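Categoria: Trabalhos de alunos > Projeto integrador > Automação e trabalho

A tampinha e a bancada: relatório do projeto na Prendberg

Começamos este projeto com uma pergunta bem simples, que a nossa orientadora ainda achou grande demais: o que muda no dia de quem trabalha numa bancada quando chega um braço robótico para dividir o serviço? A Prendberg, que faz separação de embalagens de bebidas para reciclagem, abriu as portas para o grupo e nos deixou acompanhar a célula piloto, que lá dentro todo mundo chama de Elska (o nome vem do software, mas pegou para tudo: o braço, a mesa, até o canto do galpão).

Antes da Elska, a conferência das amostras era toda manual. A pessoa pegava a garrafa, tirava a tampa, separava as duas coisas em caixas diferentes e anotava a marca numa planilha. Parece pouco quando a gente escreve assim, mas experimente fazer isso durante um turno inteiro! O gesto de pinçar e girar aparece em quase todas as queixas de dor no punho que ouvimos, e foi por ele que a empresa resolveu começar.

O piloto ainda não abre garrafa nenhuma. O que ele faz é recolher tampas e objetos pequenos que ficam sobre a mesa, e mesmo isso deu bastante trabalho de ajuste. Uma tampa é leve, baixa e escorrega fácil, e os dedos da garra precisam chegar dos dois lados ao mesmo tempo. Com força demais ela salta, com força de menos ela fica para trás. Passamos uma tarde inteira só nisso, com um café que esfriou e foi requentado mais vezes do que convém contar.
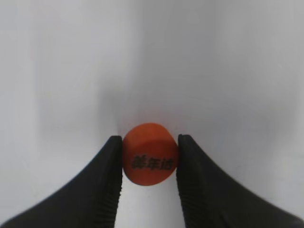
Dulce Gallegos comentou que o punho dela agradece, mas que no começo sentiu falta de ter as mãos ocupadas, porque era assim que o turno passava depressa. Disse também que agora pensa mais durante o trabalho, e que isso cansa de outro jeito.

Essa fala mudou o rumo do relatório. Tínhamos preparado um roteiro de entrevista voltado quase todo para esforço físico e tempo de ciclo, e depois dela incluímos perguntas sobre atenção, conversa entre colegas e vontade de aprender coisa nova. Acompanhamos 8 pessoas ao longo de 30 turnos, e no período foram registradas 1.452 tentativas de recolhimento. Não vamos apresentar taxa de acerto porque os critérios mudaram no meio do caminho (no início, uma tampa que caía na borda da caixa contava como acerto, depois deixou de contar) e achamos mais correto dizer isso do que publicar um número bonito.

O que observamos, na prática, foi uma troca de tarefas. Quem antes separava peça por peça passou a preparar a mesa, verificar o que o braço recolheu, corrigir a posição de um objeto quando a Elska insiste no lugar errado e registrar as falhas. É um serviço mais calmo para as mãos e mais exigente para os olhos. Algumas pessoas gostaram logo. Outras acharam aborrecido ficar esperando o braço, que é bem mais lento do que qualquer uma delas, e confessaram que de vez em quando dava vontade de esticar a mão e resolver de uma vez. Pela regra de segurança isso só se faz com o sistema em pausa, e o botão de pausa virou o mais usado da célula.

Outro ponto que apareceu bastante foi a arrumação. Uma bancada de gente aceita bagunça: caneca, estilete, três garrafas em pé e uma deitada. A do robô pede superfície lisa, clara e com espaço livre entre uma coisa e outra. A equipe decidiu junta o que ficaria sobre a mesa em cada rodada, e essa conversa, que nem estava prevista no plano da Tovar (a empresa que instalou o equipamento), acabou sendo o momento em que as pessoas mais deram opinião sobre o próprio posto. 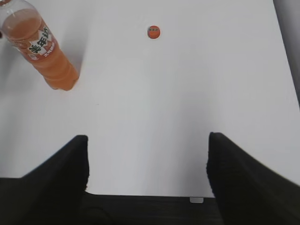 Figura 2. Garra aberta sobre a mesa branca, com a garrafa deitada e o pequeno objeto laranja mais adiante.

Sobre emprego, que era a pergunta que todos os nossos parentes faziam quando contávamos do projeto: durante o piloto ninguém foi dispensado, e 2 pessoas passaram a receber treinamento para operar a célula. A chefia falou em estender o sistema para a unidade de Narnach, sem prazo definido. Ouvimos esperança e ouvimos receio, às vezes na mesma frase, e preferimos deixar os dois registrados.

Como sugestões para a Prendberg, propomos revezar a verificação visual em períodos mais curtos, manter a reunião de arrumação da mesa mesmo depois do piloto e incluir os operadores na escolha dos critérios de acerto. O formulário de falhas também merece um campo livre maior, pois quase todos escreviam no verso da folha.

Agradecemos de coração a toda a equipe do turno, que respondeu às nossas perguntas com uma paciência enorme e ainda guardou bolo para nós no último dia de visita.

Relatório entregue em dezembro de 2022.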